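Home > Get involved > Call for participants

Could you keep a kitchen diary for us? Households wanted in and near Fliltutthorpe

We are looking for people who cook at home, well or badly, often or only when they have to, to take part in the second part of the Fliltutthorpe Suppers project. If you have ever stood at the cooker with a wooden spoon in one hand and the telephone in the other, asking your mother how long the dumplings need, then you are very much the sort of person we would love to hear from.

The project began as a conversation over soup. Hryhorii Melnychuk had moved to the village and found that he was making his grandmother's beetroot soup with whatever the shop at Lepik Corner had in that week, and that his neighbours were doing much the same with their own family dishes. One had swapped suet for butter years ago and couldn't remember when. Another had been leaving out the caraway seeds to please a child who is now forty and likes caraway seeds. We thought that somebody should be writing these things down, and as we were the ones talking about it, it rather fell to us!

In the first part we collected recipes, and you sent us 654 of them, on index cards, on the backs of envelopes and in one case on a length of wallpaper. They are lovely things to have (do come and read them, the boxes are kept at the Arkitz Rooms and anybody may look through them). But a recipe tells you what someone meant to cook. What we would like now is a record of what people really do cook on an ordinary evening, when they are tired and the onions have sprouted.

What you would be doing

For four weeks in July you would keep a diary of the evening meal at your house. We will give you a notebook and a pen, and you can write as much or as little as you please. We would like to know what was eaten, who made it, where the idea came from, and anything you changed along the way. If it was beans on toast, write down beans on toast. If it was chips from the van, then that is supper too and we want to read about it. Drawings are welcome, and so are splashes.

Part way through the month, Danylo Dmytriv will visit you at a time that suits you and have a chat about how it is going. He will bring a small sound recorder and will happily talk to you while you cook, or over a cup of tea afterwards. The chat takes an hour or so, though we should warn you that Danylo likes a story and has been known to stay for pudding.

At the end of the month everybody is invited to a shared meal at the Arkitz Rooms, where we will hand the notebooks in, read a few pages aloud (only with the writer's say-so) and eat a good deal. Bring a dish if you can, and bring yourself if you can't.
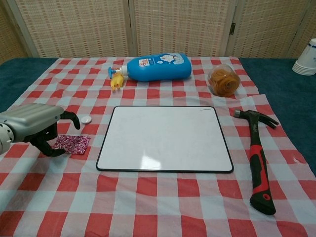 Do I need to be a good cook to take part?
Anyone who puts a meal on the table now and then is welcome, and we would be sorry to end up with only the confident ones.

Who can join in

You should be 18 or over and living in Fliltutthorpe or one of the villages along the Faritz road. One person in each household keeps the diary, but everyone else at home is free to add to it, and in our experience children have very firm views on what should be put down. You may live alone, or with family, or in a shared house where four people cook four separate suppers and argue over the big saucepan. We would particularly like to hear from people who cook for one, as we had very few of them last time and we missed them.

You don't need to write in English. Hryhorii reads Ukrainian and Polish, and for other languages we will find a reader. If writing is difficult for you, tell us, and we can lend you a recorder so that you can speak your diary instead.

What we can offer

Each household that completes the diary will receive a £25 voucher for the shop at Lepik Corner, as a thank you for your time. You will also get a copy of the book when it is printed, and we will return your notebook once we have copied it, if you would like it back. Travel to the shared meal can be paid for, so please keep your bus ticket.

What happens to your diary

Your notebook will be copied and kept with the recipe collection. You can choose whether to appear under your own name, under a first name only, or under a name you have made up. If you write something in the heat of the moment about your brother-in-law's gravy and later think better of it, we will take it out, no questions asked. You can also leave the project at any time, and there is no need to tell us why.

We are hoping to gather almost 1,000 suppers by the end of the month, so every household makes a real difference, even if you miss an evening here and there. Please don't give up if you fall behind. Leave the page blank and carry on with the next meal.

How to put your name down

Call in at the Arkitz Rooms on any weekday morning between 10 and 12 and ask for Hryhorii or Danylo, or leave a note in the blue letterbox by the side door. Tell us your name, how many people usually eat at your house, the best way to get hold of you, and one thing you cooked last week. There is no form. We will be in touch before the end of June to arrange for you to collect your notebook, and if you can't get to us we will gladly drop it round.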